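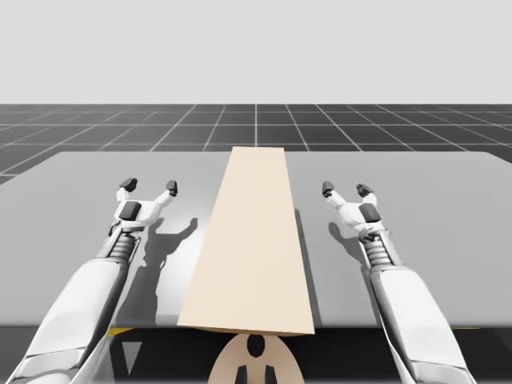 *Two-arm station in the simulator, long plank on the table, both grippers open.*

# Rorkow Two-Arm Demonstration Station

Rorkow is a simulated workstation for recording examples of two-handed work. An operator drives both arms by hand, the software records the run, and the finished examples go straight into a training set. It is sold by Emness as a yearly licence and runs on an ordinary desktop PC with a graphics card.

The standard scene is a table, a plain floor grid and one object. We keep it bare on purpose. Most customers start with the plank lift, where the two grippers have to take the long edges of the board and raise it level. One arm alone will tip it, so the examples are only kept if both arms hold on throughout.

## What is recorded

- Joint positions and gripper opening for both arms
- The operator's commands, stored separately from the arm positions
- Position and tilt of the object
- Camera view, with shadows on or off
- A pass or fail mark, set by the task file and editable afterwards

Failed runs are saved in their own folder. Delete them if you like, but several customers use them to train a checker.

## Driving the arms

The station works with the Darko hand controllers (one pair included) or with any two six-axis input devices. Each controller moves one arm. Squeeze to close the gripper, release to open. A foot pedal pauses recording, and a second press picks it up from the same point.

New operators usually need an afternoon before their runs are smooth enough to keep. Slow, steady approaches give better examples than fast ones with corrections at the end.

## Task packs

The base licence includes 16 tasks. The plank lift comes in four board lengths, and the start position can be shifted and turned a little between runs so that the examples don't all look alike. Extra packs can be added at any time.

The Idier sample set is included with every licence. It holds 3790 finished examples across the base tasks, all driven by people, and can be used for training or as a guide to what a good run looks like.

## Specification

| | |
|---|---|
| Arms | 2, with two-finger grippers |
| Operator stations per licence | up to 6 |
| Base tasks | 16 |
| Sample examples | 3790 |
| Controllers | 1 Darko pair |
| Support | Email, weekdays |

## Before you order

Rorkow does not include a training program. Examples are exported as plain numbered files with a short text index, and the layout is described in the manual.

Soft objects such as cloth and cable are not supported in this version. Licences can be moved to a new PC once the old one has been signed out.

Page updated 5/13/18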